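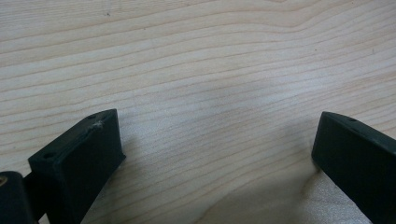 The Trial Period

Print this story | E-mail this story

The Dotska came to Sowerby in September, in a carton so well packed that Maribel Benavides kept the foam for the cat. It was a hand-held gripper with two dark fingers, and you took it round the house with you and did your chores through it, and after enough evenings of this the arm (which came later, in a bigger carton, if you decided you wanted the arm) was supposed to know your house the way you did. There were 200 evenings in the plan. Maribel had signed for 2 of them, free, and a telephone call afterward.

She began at the kitchen table, as the booklet advised. She had always liked that table, the pale wood and the long wandering grain, and she found that with the fingers held open above it she was looking at it more closely than she had in years. Her husband used to say the lines were a map of the river at Ullthorpe, and he would show visitors where the mill ought to be. She spent a good part of the first evening looking for the mill.

"You're meant to pick something up," said her niece, Poppy Staniforth, who had driven over with a casserole and stayed to supervise.

"I'm getting to it."

She got to it. She picked up a teaspoon, the salt, a clothespin, and the salt again, which went over. By the second evening she could fold a dish towel in thirds, slowly, with her tongue between her teeth, and Poppy had stopped offering to help and was eating the casserole straight from the dish.

The call came on Thursday. It was a young woman named Jade Horrocks, from Vuva, the company that made the thing, and she had a nice unhurried voice for someone who must have had a long list in front of her.

"I've got your sessions up," Jade said. "The towels are lovely. Can I ask about the first one, though? There's a long stretch where you don't seem to be doing anything."

"I was looking for a mill," said Maribel.

There was a pause, and Maribel, who had never in her life let a pause alone, told her about the river and the visitors and the summer they had rented the cottage with the bad chimney – it took a while, and Jade did not hurry her along.

"Well, I'd keep that one," Jade said at last. "We usually trim them. But I'll mark it to keep."

"Will the arm look for it too, then?"

"I don't think so, Mrs. Benavides. It might stop over the table for a bit before it starts. They do pick up habits."

Maribel considered that. It was $600 for the arm, and she had been putting that much by for the gutters. Poppy was making faces at her across the kitchen and drawing a finger over her throat.

"How long would it stop for?" Maribel asked.

3 comments | Share this story

Search stories: enter title or author Go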